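Search stories
Enter keyword

The Left Finger

Charito Bañez took over the Urnham cell on Fri 5 April, with a log that ran to 2,512 cycles and a note from Ju-won Cha taped inside the cover. The note said the left finger closed late.

She cleared the queue, cut the power and put the gripper through its checks by hand. The right finger moved freely. The left had play in the second joint. She tightened the screw a quarter turn, wrote it down, and powered up again.

"Twenty cycles without glass," Ju-won said on the phone from Kivlow. "Then twenty with."

"I did seventeen."

"Do the other three."

She did the other three. The finger closed on time in all of them. Then she smoothed the black cloth, stood the funnel in the rack and set the round flask on its cork ring. She checked that both stopcocks were seated.

Ju-won was still on the line. He had run the cell since September and had never let anyone else touch that joint.

"Is it open?" he asked.

"Both fingers."

"All right," he said. "Go ahead and start it."

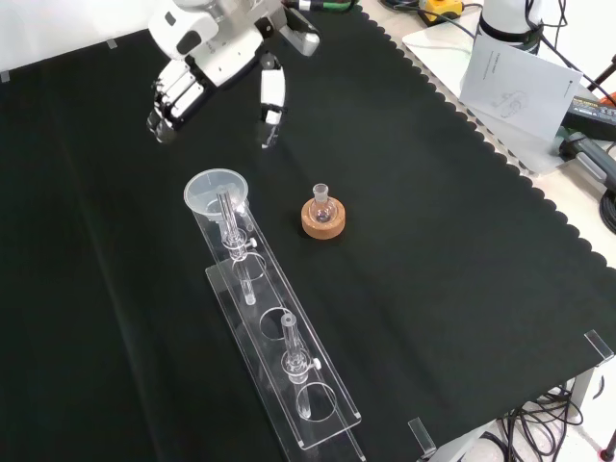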